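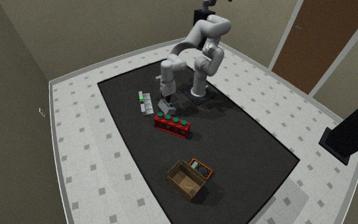

4.2 Where the demonstrations come from

It is common to report the size of a demonstration set as if size were the thing being measured. We began with the same habit. The Vemasero set holds 316 simulated episodes of one arm working at a red rack of green-capped containers, and for some months we quoted that figure in talks without asking how many different things the arm had been shown. The answer, once Taner Uçar had sorted the episodes by approach path, was discouraging. Most of them were near copies of one another, with small shifts in where the rack stood.

The usual reply is that small shifts are enough, and that a policy trained on many of them will learn to ignore what does not matter. We doubt this. Czarnecka, the baseline policy used throughout this paper, was trained on the full set and then tested with the rack turned further than in any training episode. It reached for the place where the rack would normally have been – a result that the training loss gave no hint of.

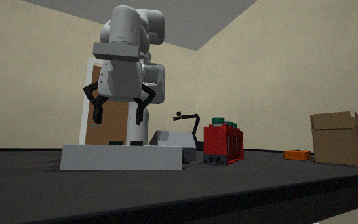 Variety in the background is a separate matter, and one we think is oversold. Our room is furnished with objects that play no part in the task, and earlier reports on simulated collection have treated such clutter as a form of robustness for free. In the side view of Figure 4 the orange tray and the open cardboard box stand on the far side of the red rack from the arm, well clear of the open gripper. A policy can do perfectly well without ever learning that they are there. Clutter of this kind changes the pixels and leaves the decisions alone, and we would ask for evidence before counting it as variety of any useful sort. 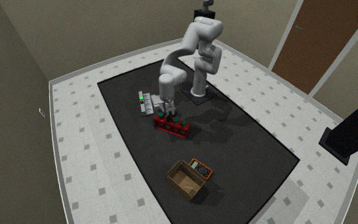
Figure 4. Views of the simulated workspace used for collection.

Nor does it help much to add operators. We compared episodes recorded by 2 operators under the same written instructions. Their speeds differed, as did their habits near the rack, but both came at the caps from above and both avoided the awkward angles that a learner will sooner or later produce by mistake. The instructions had asked for clean episodes and clean episodes were what we got. Recoveries from a poor grasp were almost absent, partly through our own doing, as the Stostinon recording tool discarded any attempt that ran past its time limit. 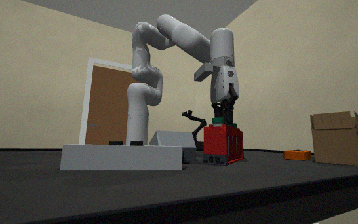 We therefore drew a subset of 64 episodes, chosen by hand for spread in rack angle and approach path, and retrained on these alone. On the turned-rack test the smaller set did no worse than the full one. We do not claim that it did better: the test is short, the choice was made by people who knew what the test would be, and a second selection by someone outside the group has yet to be tried. Whether any of this carries over to a physical arm is left open. The Amwood trials described in Section 6 were too few to settle it.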